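Shared Workshops Should Build the Dull Robots First

Opinion, by Nazma Samarakoon

The Surnholm shared workshop approved 9 member projects in its February round, and the one that drew the most objection was ours. We had asked for floor space and bench time to work on robotic handling of household cloth: picking it up, moving it, and in time putting it away. Several members held that a workshop of our size has no business in a field where large firms employ whole departments. I hold the opposite view, and I wish to set out the grounds for it.
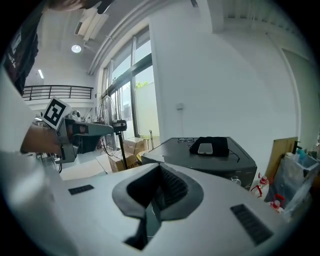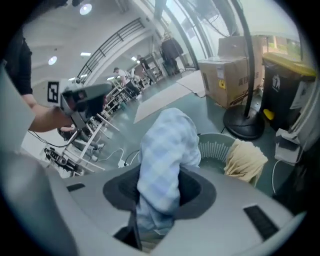

Both were taken in the workshop during work with the hand-held gripper.

Shafiq Talukder objected at the time that a robot able to manage laundry would be out of date before any amateur group finished one, and that the money would do more good in a second bandsaw. He added that members join a workshop in order to use their hands, and that a project designed to spare them the trouble sits oddly under the same roof.

The first part of that objection deserves a serious answer. Cloth is difficult. A wooden block keeps its shape when it is lifted, and a machine that knows where one corner is can work out where the others must be. A dish towel offers no such help. It folds under its own weight, hides its own edges, and lies differently every time it is dropped. Progress on this problem has been slow for well-funded laboratories and will be slow for us. I do not dispute that.

What I dispute is the conclusion that difficult work should therefore be left to others. A home is not a factory line. The rooms in which such machines would one day operate are crowded, unevenly lit, and full of objects that were set down for a moment and left there. A shared workshop resembles a home in this respect far more than a test cell does. Chairs move overnight. Someone else's project arrives on the next bench. A method that holds up under those conditions has been tested in a way that matters to the eventual user, and we can provide that at very little cost.

The cost should be stated plainly. Our allocation was 900 dollars for the term, and the greater part went to mounts, cable, printed parts and replacement fasteners. The gripper itself has been rebuilt 5 times. The first version, which we named Nirkusix, had jaws that closed out of line, and it chewed the hem of every towel we gave it. Shanthi Ranasinghe recut the linkage and the fault went away, although the newer jaws are slower to open than I would like. The drawings for each version are kept in the binder by the tool crib, including the poor ones.

I would place particular value on the hand-held stage of the work. There is a strong temptation, when a group first takes up robotics, to buy an arm and then look for something to do with it. We chose to begin with the hand. A person who has to move a shirt with two plastic fingers learns within an hour where to take hold of it, how far to lift, and how often the second try differs from the first. That knowledge is worth having before any motor is ordered. It also means that a member with no programming experience can contribute fully. Mal-soon Oh had never written a line of code when she joined us, and her notes on gripping collars have shaped every jaw we have made since.

As for the bandsaw, I have no quarrel with it. The existing saw is overused, and the waiting list during the winter was a fair cause for complaint. Yet a workshop that spends only on general tools will in time become a rental counter. Coltville went that way, and its members now book a machine, make their cut and go home. The workshop at Seixas kept a portion of its budget for long projects with uncertain results, and people there still stay after closing to argue over each other's benches.

The remark about hands I find harder to dismiss. There is something to the charge that automation enthusiasts rarely ask who wanted the task removed. I would answer that laundry is not a craft most people mourn. For a person with arthritis, or one caring for a parent alone, a basket of wet sheets is a real obstacle — and such a person seldom has a vote in what engineers choose to study. Members of a community workshop are more likely to have that person as a neighbor.

The coming round should keep a fixed share for projects of this kind, ours or another group's. Applicants should be required to publish their failures along with their drawings, and to open one evening a month to any member who wishes to try the equipment. We would accept both conditions, and our application for the next term has been written on that basis.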